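事件の第一報を書くとき、直すとき
発表用メモ クスム・アフジャ(Kusum Ahuja)
ルルナーバーグ地域報道勉強会 1月24日

持ち時間は質疑込み。話すのは前半だけで、後ろは質問にまわす。録音は可、配布資料の転載は事前に連絡してもらう。

最初に自己紹介。短く。
ルルナーバーグで警察と裁判所を担当している。前はルートヴィルの支局にいて、一人で事件も市議会も高校スポーツも書いていた。今日の話の大半はその支局時代の失敗がもとになっている。

題材について
取り上げるのはバウムガルトナー金物店の侵入盗事件。場所はティルサム通りの北側、倉庫と小売店が並んでいる一角。去年の8月の未明に裏口の錠が壊され、工具類と釣り銭が盗まれた。けが人なし。事件としては小さい。全国ニュースにはならないし、地元でも三日で話題から消えた。
小さい事件を選んだのは、第一報から判決までの記事が全部手元にあるから。大きい事件だと途中で担当が代わり、誰がどこで何を確認したのかがたどれなくなる。

配布資料の1枚目を見てもらう(全員に渡っているか確認)。
これが第一報の全文。午前7時台に出した。読み上げる。

「23日未明、ティルサム通りの金物店に何者かが侵入し、工具などが盗まれた。警察によると、店の裏口が壊されており、従業員が出勤して気づいた。警察は複数の若者が関与したとみて調べている。」

三つの文しかない。このうち二つに問題があった。どこだと思うか、会場に少し聞く。手が挙がらなければ先へ進む。

一つ目。「従業員が出勤して気づいた」
実際の通報者は隣の運送会社の夜勤の人だった。店の従業員は警察から電話をもらって駆けつけている。なぜ間違えたか。警察の広報担当は電話で「従業員から話を聞いている」と言った。私はそれを通報者のことだと思い込んだ。メモを見返すと「従業員 聴取中」としか書いていない。通報者が誰かは一度も質問していなかった。
こういう間違いは抗議が来ないことが多い。この時も来なかった。三週間たって運送会社の人に別件で会い、「あれはうちが電話したんだけどね」と言われて初めて知った。

二つ目。「複数の若者が関与したとみて」
ここは時間をかけて話す。
広報担当の言葉はこうだった。「防犯カメラに複数の人影がある。若いかもしれない」。メモに残っている。「人影」は記事で「若者」になり、「かもしれない」は「とみて調べている」になった。電話を切ってから原稿を送るまでの間に私の頭の中で変わった。
起訴されたのは中年の男性が一人。カメラに映っていたほかの人影は、店の前を通った通行人だったと公判で説明されている。つまり複数でもなく、若者でもなかった。

影響の話
第一報が出た日の昼には、ティルサム通りの近くにある高校の名前がネットの掲示板に書き込まれていた。生徒の顔写真まで貼られたと学校から聞いた。写真そのものは私は見ていない。削除依頼は学校が自分で出した。
新聞社は高校の名前など一文字も書いていない。それは事実だが、「若者」という語がなければその書き込みがあったかどうか。証明はできないので断定はしない。ただ、学校の教頭からは電話で40分近く話を聞いた。責める口調ではなかった。何を根拠に書いたのかを知りたいということだった。私は根拠をうまく説明できなかった。

(ここで水を飲む。時計を見る)

訂正の話
訂正記事を出したのは逮捕の翌日。本来はもっと早く出せた。教頭から電話があった時点で、少なくとも「若者」の部分は警察に聞き直して書き直せた。そうしなかったのは、捜査が続いている間は訂正の根拠がない、と当時のデスクも私も考えたから。
今ならこう考える。犯人が誰かがわかっていなくても、警察が言っていないことを「警察によると」の段落に入れた時点で、訂正の対象になる。犯人が本当に若者だったとしても、その時の記事は間違いだ。

配布資料の2枚目。訂正記事。
短い。四行。掲載場所は社会面の下、天気の横。第一報は社会面の真ん中だった。ネット版は記事の末尾に追記した。見出しは「若者グループか」のまま残っていた。見出しが直ったのは読者からメールが来てから。この点は今も同じことが起きうる。紙とネットで直す手順が別になっている会社は、どちらかが残ると思っておいたほうがいい。

数字の話を少し
支局にいた間に書いた事件記事の第一報を全部数え直した。315本あった。そのうち、あとから事実と違うとわかった箇所があるものが43本。訂正を出したのは23本。残りは出していない。
この数字は私一人のもので、よその記者と比べるためのものではない。数え方も自己申告。年齢の一歳違いも、住所の番地違いも一件と数えた。
内訳で多いのは時刻と場所。次が人と人の関係。「知人」と書いたが面識がなかった、「夫婦」と書いたが婚姻関係になかった、など。罪名の間違いは思ったより少なかった。罪名は紙で発表されるので、写せば合う。間違えるのは電話で聞いた部分。

訂正を出さなかった分について聞かれたら、正直に答える。理由は大きく分けて、誰も気づかなかったものと、続報で正しい情報を書いたのでそれで済ませたもの。後者は当時の社内では普通だった。続報を読む人が第一報を読んだ人と同じとは限らない。

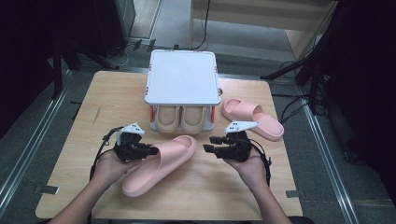
警察が発表した内容をそのまま書いて、それが間違っていた場合、訂正は必要か。
必要になる。読者が読んだのは新聞の記事なので、どこで間違いが生じたかに関係なく、記事の側で直す。「警察の当初の発表に誤りがあった」と経緯を添えるのはかまわない。ただしその一文を入れるなら、警察にも確認して、どの発表のどの部分だったかまで書く。

電話取材の手順
支局時代の後半から使っている方法を紹介する。特別なものはない。

まずメモの取り方。左に相手の言葉、右に自分の理解を書く。ノートの真ん中に縦線を引くだけ。原稿に使うのは左側から。右側から書きたくなったら電話をかけ直す。かけ直せない時刻なら書かない。
ルートヴィルの署は夜の当直が一人で、かけ直すと嫌がられることがあった。嫌がられるのは仕方がない。二回目は質問を一つに絞り、用件を最初に言うと、たいていは答えてくれた。

次に、通報者と発見者と被害者を分けて聞く。同じ人のこともあるし、全部別のこともある。バウムガルトナー金物店の件では、通報者は隣の会社の人、被害者は店の法人、現場で聴取を受けたのは従業員だった。三者とも別。

それから語尾。これは配布資料の3枚目に表を入れた。
「とみられる」は誰がそう見ているのかが言える時だけ使う。
「とみて調べている」は、捜査側がその見立てを口にした時だけ。こちらから「若者ですか」と聞いて「否定はしません」と返ってきた場合は使わない。
「という」は伝聞。便利だが、一本の記事で続けて出てくると誰の話かがわからなくなる。二回目からは話し手を書く。
「何者か」は人数を示さないので、わからない時はこれでよい。古くさいと言われるが、私は使う。
「逃走中」は注意。容疑者が特定されていない段階で逃走中と書くと、誰かが追われているように読める。未特定なら「行方を調べている」も避け、「捜査している」にとどめる。

年齢と属性
若い、高齢、外国人風、地元の人間らしい。こういう語は目撃者の話に必ず出てくる。捜査には必要な情報だが、記事に載せると近所の特定の人が疑われることがある。
載せてよいのは、警察が情報提供を求めて公開した時と、住民の安全に直接かかわる時。その場合も、服装や身長などの具体的な特徴と合わせて書く。「若い男」だけでは、読んだ人が探しようがないし、疑う相手だけが増える。
未成年が関係する事件はさらに慎重に。ここは各社で基準があるはずなので、自分の社の基準を今日帰ったら読んでほしい。場所を知らない人は先輩に聞く。私も入社してしばらく、どこに置いてあるか知らなかった。

被害に遭った店への取材
話を聞けたのは事件から五日後。店主は最初、取材を断った。理由は、裏口の錠の種類を書かれるとまた狙われるから。もっともだと思った。
第一報では錠の種類は書いていない。ただ「裏口」とは書いた。店主はそれも嫌だったと言っていた。裏口が弱いと宣伝されたようなものだ、と。
私の判断としては、裏口と書くこと自体は今も間違いだと思わない。近くの店にとっては自分の店の戸締まりを見直す材料になる。けれど、どの通りから裏へ回れるか、何時に人がいなくなるか、いくら置いてあったかは、全部書く必要はない。被害額は店が認めた場合に書く。
店主には記事を出す前に、事実関係の部分だけ電話で読み上げて確認した。社によっては禁じているところもあるので、これは各自の規則に従ってほしい。うちは、引用部分と数字の確認に限って認めている。

裁判まで見る
侵入盗の公判は記者席が空いていることが多い。この事件も、初公判に来ていた記者は私だけだった。判決の日は別の取材が重なって行けず、後で書記官室に照会して結果を書いた。
公判に行くと、自分の第一報の採点ができる。冒頭陳述で時刻と経路が出てくるので、手元の記事と並べて読む。私はこれで通報時刻の誤りにも気づいた。第一報では時刻を書いていなかったが、続報に「午前5時ごろ」と書いていて、実際は4時台の前半だった。
続報の誤りは先ほどの本数には入れていない。第一報だけで数えた。聞かれたらそう答える。

ネットの古い記事
逮捕時の記事が残り、不起訴の記事が残らない。これは昔から言われているのに、まだ直らない。
うちでは、逮捕を報じた事件は担当者が一覧表に書き込み、処分が決まったら同じページに追記することにした。一覧表は表計算ソフトで、誰でも開ける。異動のときは表ごと引き継ぐ。
困るのは、処分がいつ決まったかを検察が知らせてくるとは限らない点。こちらから聞くしかない。私は月の初めにまとめて電話している。答えてもらえないこともある。その場合は「処分未確認」と表に残す。
実名の扱いについては今日は深入りしない。質問が出たら、削除の申し出があった時の窓口の話だけする。

若い記者に向けて
第一報は早く出すものだし、遅いと叱られる。私も急いで書けと言う側になった。急ぐ時に削るのは文の数にしてほしい。バウムガルトナー金物店の記事は、最後の一文がなくても成立した。侵入されて盗まれた、警察が調べている。それで朝の分は足りた。
デスクから「もう少しないか」と聞かれた時の返事も用意しておく。「確認できたのはここまで、次の電話は何時です」と言えば、たいていのデスクは引き下がる。次の電話の時刻を言わないと、引き下がらない。

予想される質問と答えの控え

警察が電話で録音を嫌がったらどうするか
録音の可否は州や国で法律が違うので、会社の法務に聞く。録音がなくても、左右に分けたメモがあれば後から説明できる。教頭に説明できなかったのは、メモの整理ができていなかったせいでもある。

SNSの投稿を第一報に使ってよいか
現場の状況を知るきっかけにはする。記事には、投稿者本人と連絡が取れて、その場所と時刻に撮ったと確認できたものだけを使う。連絡が取れないまま「SNSによると」とは書かない。

小さい事件まで毎回この手順でやる時間があるのか
全部は無理。通報者の確認と語尾の確認、この二つは電話一本の中でできる。縦線を引くのは数秒。公判まで行くのは年に何件かしか選べない。

高校とはその後どうなったか
訂正が出た後、教頭に記事を持っていった。受け取ってもらった。翌年、生徒新聞の部員に話をしてほしいと頼まれて行った。その時に使った表が、今日の3枚目のもとになっている。

終わったら資料の残りを受付に戻す。感想用紙は机の上に置いたままでよいと伝える。連絡先は1枚目の下に書いてある。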